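Workshop Tips: Budgeting for a Small Gripper Arm
Posted October 31, 2021 by Nisha Bhardwaj

Price the gripper separately from the arm. The Vosus arm we costed in April was quoted without one, and the Broro parallel gripper added $799 before tax. Fingers are a further line again. Check whether the quote covers a spare pair, and whether the bolt pattern is published or only sold as an adapter.

Work out the opening before anything else. Measure your thickest part, add clearance on both sides, and compare that with the stroke on the data sheet. Some sheets give travel per finger and others give the total.

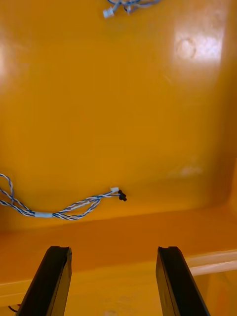

Gripper open, twisted leads and connectors in an orange container.

Wire is a poor match for suction cups, so leave them out of the budget if harness work is the main job. Two plain fingers will do for most leads. Ask about the minimum grip force as well as the maximum — a gripper rated for heavy castings may not go low enough for thin insulation.

Colour of the work surface costs almost nothing to get right at the planning stage. Lay your own leads on a sample under your own lights before you order. Gloss finishes wipe clean but throw glare back at a wrist camera, and they show scratches early. Matte sheet is dearer at our supplier and stains with flux. Allow for one replacement surface a year in either case.

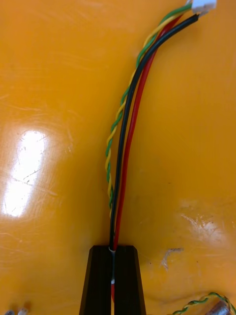

Connector housings need their own trial. Gripping a few conductors together partway along a lead is one operation, and presenting the housing square to its mate is another. If the second is in your plan, budget for a fixture. Adanech Hailu at Seyoum allows 13 hours of bench time per fixture, and our last one took 34 with the rework.

Other lines commonly left off the sheet:

Finger pads, bought in sets of four
Strain relief for the camera cable
Pumow mounting plate, or equivalent, plus metric fasteners
Freight and brokerage on anything crossing a border
Operator training, paid at the normal hourly rate

Keep the quotes in one folder with their expiry dates written on the front. Ours lapsed once and the arm had to be requoted.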